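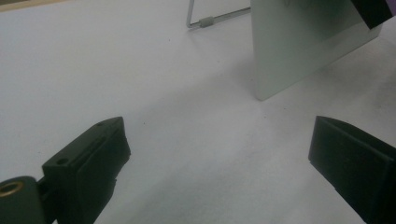 セマントロン

セマントロン(ギリシア語:σήμαντρον)は、主に東方正教会の修道院で用いられる打奏具である。木の板、または金属の板を槌で打ち鳴らし、祈りや食事の時刻を修道士・修道女に知らせる。シマンドロ、シマンドロンとも表記され、日本語の文献では「打木」「板木」などの訳語があてられることもある。ルーマニア語ではトアカ(toacă)、ブルガリア語とセルビア語ではクレパロ(клепало)、ロシア語ではビーロ(било)と呼ばれる。

一枚の板と一本の槌だけでできた道具だが、打つ場所と力の加減によって音色が驚くほど変わり、熟練した奏者のリズムは遠くまで澄んで届く。夜明け前の中庭で聞く木のセマントロンは、鐘とはまったく別種の美しさをもつ。正教会の音の文化のなかでも、もっと広く知られてよい存在である。

目次
1 名称
2 種類
3 歴史
4 典礼における役割
5 奏法
6 象徴と伝承
7 ヴィコラ修道院の打ち方
8 関連項目

名称

「セマントロン」は「しるしを与える」「合図する」を意味するギリシア語の動詞に由来し、文字どおりには「合図をするもの」を指す。手持ちの細長い板は「タラントン」とも呼ばれるが、この語は聖書のたとえ話に出てくる「タラント」と同じつづりであることから、修道院ではしばしば二つの意味が重ねて語られてきた。板の刻むリズムを「ト・タランド、ト・タランド」と口で唱えて覚える習慣もその一つで、初めて聞いた人はたいてい頬がゆるむ。

ロシア語のビーロは「打つ」という動詞から、ブルガリア語・セルビア語のクレパロも「叩く」「打ち鳴らす」という意味の動詞から来ている。ギリシア語が役割に、スラヴ諸語が動作に目を向けて名づけているのが面白い。

種類

セマントロンは大きく三つに分けられる。

手持ちの木製セマントロン
細長い板の中央が握りやすいように細く削られている。奏者は左手で中央を持ち、片端を肩に預けるか、体の前で水平に構え、右手の小槌で打つ。聖堂のまわりを歩きながら鳴らせるのが最大の特徴で、行列のように巡りながら打つ姿は、この道具を紹介する文章に必ずといってよいほど出てくる。

据え付けの木製セマントロン
手持ちのものより長く、厚い。鎖や縄で水平に吊るされ、二本の槌で打つことが多い。低く太い音が出るため、大きな祭日や主日の徹夜祷の前などに使われる。回廊の梁や鐘楼の下階に吊るされている例が多く、両端や中ほどに小さな穴をいくつもあけた板も見られる。

金属製セマントロン
鉄や青銅の板、または弓なりに曲げた帯板を吊るしたもの。ギリシア語では「シデロン(鉄のもの)」と呼ばれる。音は硬く、余韻が長い。木製のものに続けて打たれることがあり、乾いた木の音のあとに金属の響きが立ち上がる瞬間は格別である。

木材は地方によって異なり、カエデ、ブナ、クルミ、クリなどが知られている。よく乾燥し、節が少なく、木目の通った材が好まれる。同じ木から切り出した板でも響きは一枚ごとに違い、修道院によっては古い板に愛称がついていることさえある。

歴史

初期の修道共同体では、祈りの時刻を知らせるのに戸を叩いて回ったり、ラッパを吹いたり、声で呼びかけたりしていたことが文献からうかがえる。個室の扉を槌で叩いて仲間を起こす習慣は、セマントロンの前身としてよく挙げられる。やがて板そのものを打つ方法がパレスチナやエジプトの修道院に広まり、ビザンティン帝国の各地に定着した。

鐘が東方に本格的に入ったのは西方よりかなり遅い。鐘が普及したのちも、修道院はセマントロンを手放さなかった。二つは競合する道具というより、一日の流れのなかで持ち場を分け合う関係になったのである。

オスマン帝国の支配下では、多くの地域で教会の鐘を鳴らすことが制限された。その時代に信徒を集める役を担ったのがセマントロンであり、バルカン半島でこの道具が今日まで広く残った大きな理由とされる。ルーマニアでは修道院だけでなく村の教会にもトアカが根づき、子どもたちが打ち方を習う地域もある。

ロシアでも鐘の鋳造が盛んになる以前からビーロが用いられ、鐘が主役となったのちも一部の修道院や古儀式派の共同体に受け継がれた。

西方教会にも、よく似た木の道具がある。聖木曜日の夜から復活徹夜祭まで鐘を鳴らさない慣習があり、その間は木製の鳴子や打板が代わりを務める。起源の関係については諸説あるものの、鐘の沈黙を木の音が埋めるという発想が東西に共通している点は見のがせない。

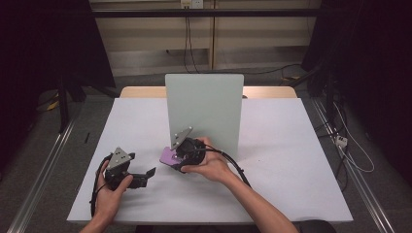 最終更新:9月13日(土)

典礼における役割

修道院の一日は日没から数えられ、セマントロンもその区切りに沿って打たれる。晩課、晩堂課、夜半課、早課、聖体礼儀の前が主な機会で、これに食事の合図が加わる。どの板を、何回に分けて、どの順で打つかは、各修道院の典礼規則(ティピコン)や慣例によって定まっている。

平日の早課の前には、まず手持ちの板を打ちながら聖堂を一周し、しばらく間を置いて二度目、三度目と巡る形がよく知られている。三度目のあとに金属の板が続くこともある。祭日にはこれに大型の板と鐘が加わり、音の層がぐんと厚くなる。何も説明されなくとも、耳のよい巡礼者なら、その日が平日か祭日かを部屋の中で聞き分けられる。

聖大週間、とくに聖大金曜日には、地域によって鐘を控え、木の音だけで奉神礼を知らせる。復活祭の夜に鐘が戻ってくるときの喜びは、数日間の木の響きがあってこそ際立つ。

奏法

基本は右手の槌の一打である。板の中央寄りを打つと低く丸い音、端に近づくほど高く締まった音になる。手持ちの場合、握る手の位置をわずかにずらすだけで音の伸びが変わる。強く握りすぎると振動が死んでしまうので、初心者はまず「落とさない程度に軽く持つ」ことを教わる。

多くの流儀では、間隔の広い数打から始まり、しだいに速まり、細かな連打に達したのち、再びゆるやかに戻る。楽譜はふつう用いられず、年長の奏者の隣で聞き、口でリズムを唱え、身体で覚える。歩きながら打つ場合には歩幅も拍の一部となる。

二本の槌を使う据え付けの板では、片手が一定の拍を保ち、もう片手がその上で自由に動くことが多い。ルーマニアのトアカはこの点でとりわけ華やかで、槌が板の上を転がるような速い装飾には思わず息をのむ。太鼓の愛好者にもぜひ聞いてほしい演奏である。

手入れは素朴なものが多い。木製の板は直射日光と急な乾燥を避け、雨の日は軒下に入れる。打つ箇所は年月とともにくぼみ、そのくぼみを次の世代の奏者がまた打つことになる。割れた板は捨てられず、聖堂の片隅に保管されることもある。

象徴と伝承

最も有名な伝承は、ノアの箱舟に関するものである。ノアは板を打って動物たちを箱舟に呼び集めたといい、修道院のセマントロンは、霊的な箱舟である教会へ人々を招く音と解釈される。手持ちの板を打ちながら聖堂を巡る姿を、箱舟のまわりを歩くノアになぞらえる説明もある。

木の板を十字架の木に、槌の音を釘を打つ音に結びつける解釈も古くからある。この読み方では、木のセマントロンは受難を、金属の板や鐘は終末のラッパを表すとされる。同じ朝のうちに受難から復活までが音で語られるというわけで、素朴な道具に託された意味の大きさには感嘆するほかない。

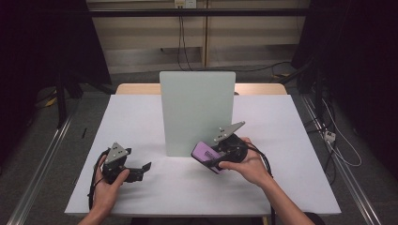 ルーマニアの民間では、天にもトアカがあり、地上のトアカはその音に応えて鳴るのだという言い伝えがある。真夜中に鶏が鳴くのは天のトアカを聞いたからだとする話も伝わっている。また、トアカの音が雹や嵐を遠ざけると信じられた地方もあり、農村の暮らしのなかで祈りの道具がどれほど身近であったかをよく示している。

ヴィコラ修道院の打ち方

地方的な伝統の一例として、ヴィコラ修道院のものがある。ここでは早課の前に「三つの門」と呼ばれる一連の型が打たれる。第一の門は手持ちの板による静かな8打で始まり、第二の門で歩きながらの連打に移り、第三の門で吊り板が加わる。8打の間隔は奏者が主の祈りの一句を黙唱する長さとされ、そのため季節や奏者によって微妙に伸び縮みする。これがたまらなく味わい深い。

この型を最初に詳しく書きとめたのは、教会音楽研究者のヤンカ・ジュリツァ(Janka Ďurica)である。ジュリツァは拍を通常の五線譜に直さず、歩数と呼吸を横に並べる独自の表を考案した。表は小冊子『三つの門』にまとめられ、初版500部が修道院の売店と近隣の教会で頒布された。現在は品切れだが、表の部分だけは修道院の読書室で閲覧できる。

ラドミール・ハルヴァート(Radomír Charvát)はのちに録音による調査を行い、1,554件の打奏を季節別、奏者別に整理した。ハルヴァートの整理によって、冬の打奏は夏より全体にゆっくりしていること、若い奏者ほど第二の門の連打が長いことが明らかになった。冬の遅さについて、ジュリツァは黙唱の長さに、ハルヴァートは凍った石畳を歩く速さに原因を求めており、見解は分かれている。

修道院では毎年2月、打ち手を志す見習いのために稽古が行われる。稽古には古い板が使われ、正式の板に触れるのは最初の一巡を任される朝からである。最初の一巡では第一の門だけを打ち、第二と第三の門は年長の奏者が引き継ぐ。

関連項目

鐘(正教会)
ティピコン
早課
徹夜祷
木魚
魚板
クロタル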